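Sornden Sound Archive
Progress report to the Dekeo Music Fund, second period (February to July)
Prepared by Renu Kushwaha, project lead

1. Status

The project is transferring the tape holdings of the former Sornden label to digital files, clearing rights where possible, and returning a selection of the recordings to release. Transfer work is ahead of the schedule in the grant agreement. Rights clearance is behind it. Spending is within budget on all lines except tape treatment, which is covered in section 6.

The inventory was closed in March at 677 tapes. This is the final figure and replaces the estimate in the first report, which counted several boxes of blank stock as recorded tape. By the end of the period 584 tapes had been transferred and checked. The remaining tapes are mostly quarter-inch reels in poor condition, plus a small group of half-inch eight-track masters that need a machine we did not have working until June.

2. Transfer

All stereo material is captured at 24-bit, 96 kHz, as flat transfers with no noise reduction. Speed, equalization standard and track layout are entered in the log before playback, and corrected there if the tape turns out to disagree with its box. Azimuth is set by ear and by phase meter at the head of each tape and checked again after every splice. About half the label's reels have no test tones, so level calibration on those is a judgment and is marked as such in the log.

Cassettes were done first, in two decks running side by side. That batch is finished. The audio quality is what would be expected from rehearsal and board recordings, but a number of them are the only source for songs that were never taken into a studio. Relu Rusu, who handles transfers, has graded each one on the four-step scale agreed with the Fund last year. Grade 4 (not usable without restoration) was applied less often than we had planned for.

The eight-track machine was returned from service in May with new pinch roller and reconditioned capstan motor. It ran slow when warm. A second repair corrected this, and a reference tone now holds within tolerance over a full reel. Three masters transferred before the second repair were done again and the earlier files deleted to avoid confusion.

Each finished file is stored with a checksum on two local drives and one remote copy. A full checksum pass in July returned no errors.

3. Cataloging and metadata

Catalog records exist for every inventoried tape at box level. Track-level records are complete for 310 tapes. A track-level record contains title, performers, writers, recording place, month and year where known, source tape, position on tape, and a free text note.

Progress here depends on listening, and listening is slow. Box notes from the label's early years are often a single word or a crossed-out band name. Working titles changed between demo and release, and in several cases the same title was used by two different bands. We now record the working title and the released title in separate fields. The change was made in April, and records created before that date have been updated.

The spelling of performers' names follows the sleeve of the first release. Where there is no release, it follows the form the performer uses today, if we have been able to ask.

4. Rights clearance

This is the main area of delay. The label operated on verbal agreements for most of its active life. Of the artists with finished recordings, most have been contacted and most have replied, but a reply is not the same as a signed agreement, and only signed agreements are counted in the table sent to the Fund in June.

The two recurring problems are bands that split without agreeing who wrote what, and session players who were paid in cash and are not credited. For the first, we circulate a proposed writer split to all known members and allow two months for objections. For the second, we have adopted a standard acknowledgment form with a flat fee. The form was reviewed by the Fund's legal adviser and one clause on streaming income was rewritten.

No recording will be released, and no clip published, without a signature from every identified performer. We are aware that this will remove some strong material from the release program.

5. Release program

The first release is the Fivitz album Nina, recorded for the label and shelved when the pressing money ran out. The eight-track masters are complete except for one song, where the only surviving version is a stereo mixdown on cassette. The band has agreed to include it in that form, placed last, with a note on the source.

Mixing took place in June. The band asked for mixes close to the rough mixes they remembered, and two of these were found on a reel filed under another name. They were used as a reference for vocal level and reverb. The original plate reverb is gone; a software plate was used in its place and is credited. Tape hiss has been left alone except at track starts. Mastering is booked for August, with separate masters for vinyl and digital. The running order is fixed apart from the position of the two instrumentals – the side lengths are tight and the cutting engineer has asked for a shorter first side.

Two further releases are at the selection stage. One is a compilation drawn from the cassettes. The other depends on a rights agreement and is not described further in this report.

6. Budget

Staff costs and storage are on plan. Equipment is slightly under, the second repair having been done under warranty. Tape treatment is over plan. The original budget assumed that a small share of the reels would show binder breakdown and require low-temperature drying before playback. The share is larger than assumed, and it is concentrated in two brands of stock the label bought in its last years. To date over 40 reels have been treated. Results have been good, with clean playback on the first pass in nearly all cases.

We request approval to move the equipment underspend to tape treatment. No change to the total grant is requested.

7. Premises

The transfer room and the cataloging desk remain at the same address. The lease has been extended to the end of the project on the existing terms. Humidity in the tape store stayed within the agreed range except for a short period in July, when the dehumidifier tripped overnight. It has been moved to its own circuit. 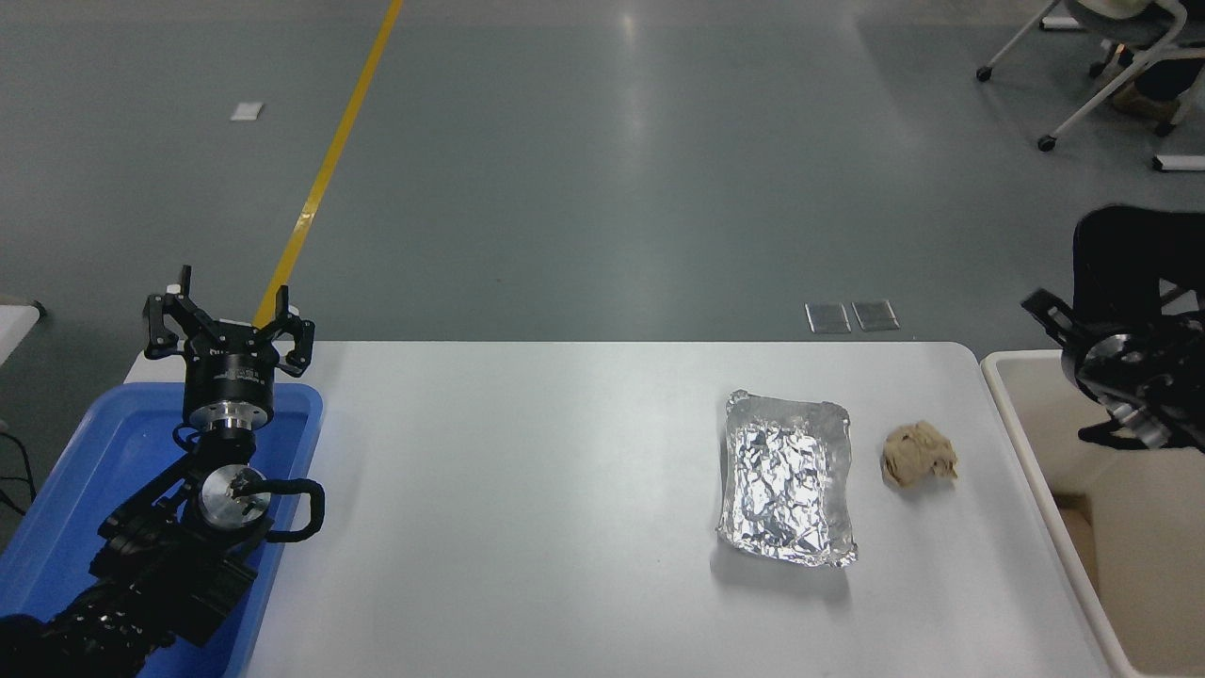
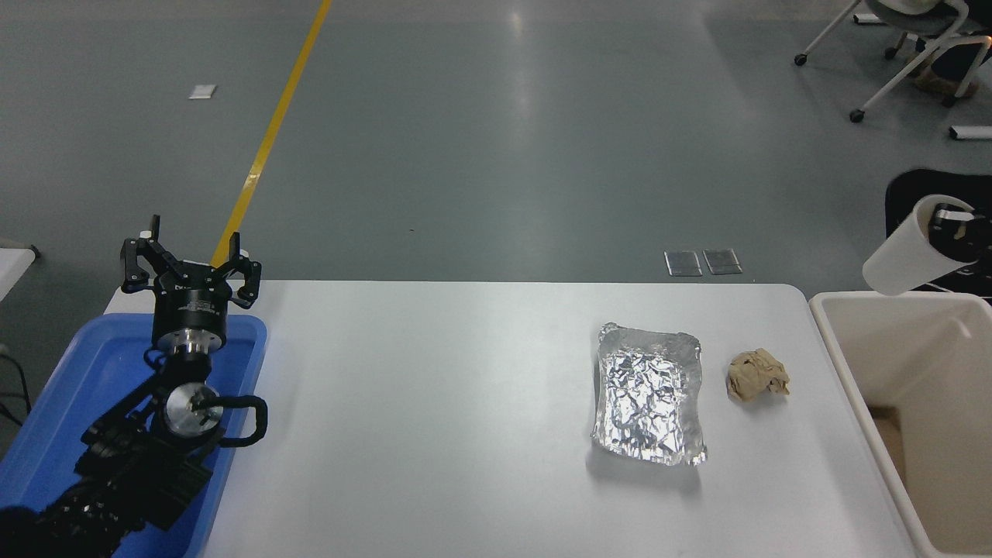 8. Risks

The risk register has been updated as follows.

Rights clearance not complete by project end: raised from medium to high. Mitigation is to stop contacting new artists in October and use the remaining time to close open cases.

Failure of the eight-track machine: lowered from high to medium. A spare set of heads has been located but not bought.

Loss of a key staff member: unchanged. Transfer procedure is now written up in full, and Renu Kushwaha has completed several transfers under Relu Rusu's supervision so that either can cover.

Vinyl pressing delay: new, medium. The plant has confirmed a slot but does not guarantee it until lacquers are received.

9. Work planned for the next period

Complete all remaining quarter-inch transfers, treated reels first. Complete the half-inch masters. Bring track-level records up to the number of transferred tapes, with priority to material already cleared. Approve test pressings of Nina. Submit the revised clearance table in September, with unsigned cases listed separately and the date of last contact shown for each.

Access copies for the artists are being made on request as MP3 files. Requests should go through the project address and not to individual staff.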